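About Stastness

Posted Monday, March 17, 2025
By Signe Torvik

Stastness is a toy library. Families join, borrow toys for a few weeks, bring them back and take out something else. We opened in July with two shelves of donations and a borrowed desk, and we now have 33 shelves and a storage room at the back. Membership costs $29 a year for a household, and there is no charge per toy.

The library was started by Huia Tapsell and Hugo Mallet. Huia had run a preschool for a long time and had a garage full of puzzles. Hugo repaired furniture and had a workbench, clamps and a lot of patience with small screws. They put a notice up at the laundromat on Esier Street asking for toys in decent shape, and the response filled Hugo's van more than once. I joined that fall to build the catalog. Tipene Bright runs the front desk and Tipene Mahuika looks after sorting and cleaning, so if you call and ask for Tipene, please say which one.

What we lend

The catalog has up to 3000 items, depending on what is in repair. Building sets and blocks go out the most, followed by wooden trains, dress-up clothes and board games. We also have ride-on toys, play kitchens, musical instruments and a small group of toys with large switches for children who find ordinary buttons hard to press. Soft toys are lent too, which surprises some people. They get the same treatment as everything else.

Each household can have six items out at a time. A set counts as one item, whether it has four pieces or two hundred. You can keep things for three weeks and renew once if there is no waiting list.

How toys are sorted

Everything that comes in, returned or donated, goes into a bin first. We used to put returns straight back on the shelf at closing time, and pieces went missing or ended up in the wrong set. Now a toy stays in a bin until it has been checked. The bins are plain on purpose. Small parts show up against a bare floor, and there are no pockets or dividers for them to hide in.

We keep only a few toys in a bin at once. A full bin looks efficient, but the blocks sink to the bottom, the soft things sit on top of them, and somebody has to dig. 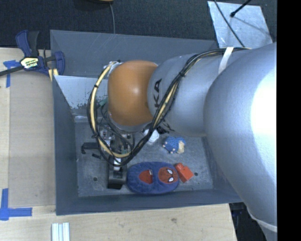

Soft toys and hard toys often arrive together, and they part ways at this stage. Plush goes to the laundry side, where it is checked for open seams, loose eyes and tags that are coming away. Character toys are lent on the same terms as plain ones. Spider-Man is as welcome as any bear, and children ask for him by name.

Blocks are matched by size and fit before they are washed. A loose block with no set goes into the spares drawer, and we have rebuilt several incomplete sets from that drawer alone. If you find one of our blocks under your couch a month later, bring it in. There is no late fee on single pieces.

Cleaning and repair

Hard plastic is washed in warm water with dish soap, rinsed and left on racks overnight. Wood is wiped down and never soaked. Plush and dress-up clothes go through the washing machine in mesh bags and are dried on low. Anything with batteries is opened, the contacts are checked, and the cover is screwed back on.

Hugo repairs what can be repaired. Train couplings, doll strollers and wobbly chair legs take up most of his week. Toys that can't be made safe are taken apart, and the good pieces are saved. We don't throw out a puzzle for one missing piece — it gets a sticker on the lid saying so, and plenty of families borrow it anyway.

Donating

We take clean toys for children from birth to age ten. Please put small parts in a bag and write on it what they belong to. We can't take car seats, cribs, helmets or anything with a recall notice. Large items such as slides and playhouses need a call first, as floor space in the storage room is tight.

If a donation is something we already have plenty of, we pass it to Nokico, the after-school program across the parking lot, or to the waiting room shelf at the Son clinic. Tell us at the desk if you would prefer to have it back.

Visiting

You can look around before joining. The play rug by the window is open to anyone, member or not, and there is coffee for adults on the counter next to the catalog computer. Strollers can be left inside the front door. The step at the entrance has a ramp beside it, and the restroom has a changing table.

To join, bring something with your current address on it. Signing up takes a few minutes, and you can borrow the same day.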